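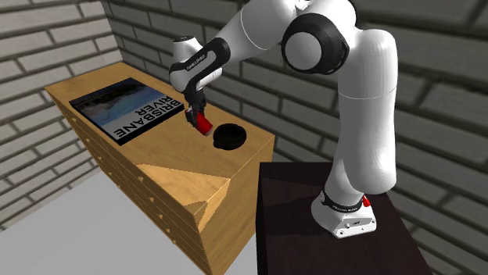 **Thread: Six months with arms on the returns bench (long, mostly happy)**

**benchrat_dee**

I said back in May that I'd write this up once things settled, so here goes. I work returns at the Plokunora warehouse, the Lamstead site. We get household stuff back: bowls, cans, books, kitchen bits, small decor. On a normal day it's 2,000 items, and every one has to be picked out of a tote, looked at, and put in the right place. For years that was all hands, all day.

Now we have 4 arms doing the pick-and-place part and the rest of us do the looking. I love it! My wrists don't hurt when I get home. I can hold a coffee cup in the evening without switching hands, which sounds silly unless you've done this job.

The big change for me is what I think about during a shift. I used to be counting down to break. Now I'm deciding things: is this resellable, is this a repair, is this a customer who got sent the wrong item. The arms bring it, I make the call, and they take it away.

Happy to answer whatever.

---

**tote_goblin**

Jealous. Ours (different company, similar work) is still all manual. How do they do with books? I'd have guessed flat things on a flat surface would be a nightmare for a gripper.

---

**benchrat_dee**

> How do they do with books?

Worst category by far, you guessed right. Big thin hardcovers most of all. We ended up with a rule that anything flat and wide goes to a person. Cans and small round things are easy for them, bowls are okay as long as the rim isn't too thick. Each new item type gets tried in the simulator first, and I got to sit in on that (so fun, I had no idea I'd like it).

---

**mezzanine_mo**

Same site, other side of the building, and I want to add some balance. I like the arms too. But the pace changed and I don't think that gets enough airtime. When you picked your own item you could take a breath between pieces. Now there's always a next one waiting. Some of the older folks on my line found that really tiring in a different way. Sore wrists went down, headaches went up.

---

**benchrat_dee**

Fair, and I should've put that in the first post. It was rough for the first few weeks. On our bench we asked for a pause pedal and got one, so you tap it and the arm holds until you're ready. Did your side not get them?

---

**mezzanine_mo**

We got them after you did. They help. People were shy about using them at first because the pauses show up on the supervisor's screen.

---

**ocampo_nights**

I'm at the Ocampo site and we had exactly that argument. We asked for the pause times to come off the screen and they did it within a week. Just ask, and ask as a group. Our lead was nicer about it than I expected.

My question for Dee is about training. Did they teach everybody or pick a few people?

---

**benchrat_dee**

Everybody on the bench got 60 minutes, which was way too short. Then anyone who wanted more could sign up for the Prident course (that's our in-house name for the whole arm program). I did, and so did more than 15 others from my shift. You learn how to clear a jam, how to set up a new item in the sim, and how to tell when a grip is off before it drops something. I had never touched anything like this before. I stack shelves at home and that's my engineering background!

---

**grumpkin77**

I'll be the sour one. What happened to the headcount? Every one of these threads is sunshine until somebody asks.

---

**benchrat_dee**

Not a sour question at all. No layoffs on our bench. They did stop hiring seasonal temps for it, and I know people who counted on that work every year, so I'm not going to tell you it cost nothing.

---

**grumpkin77**

Appreciate the straight answer. That's my worry though. "No layoffs" and "no openings" look the same if you're outside the door.

---

**tote_goblin**

My cousin did seasonal for years and got on full time that way. If that path goes away, I hope something replaces it. Could the course be open to temps?

---

**mezzanine_mo**

That got brought up at our last shift meeting. The answer was "we're looking at it." I'd push on that one harder than the pedals.

---

**benchrat_dee**

I would too, and I'll bring it up on my side. The course is the best thing I've done at this job and I'd love to see new people come in through it.

Also, tote_goblin, if your place ever starts trials, volunteer for the sim work. Being in early meant we got a say in where the totes sit, and that one change saved my back.

---

**tote_goblin**

Noted. I'll ask my lead tonight if there's even a plan.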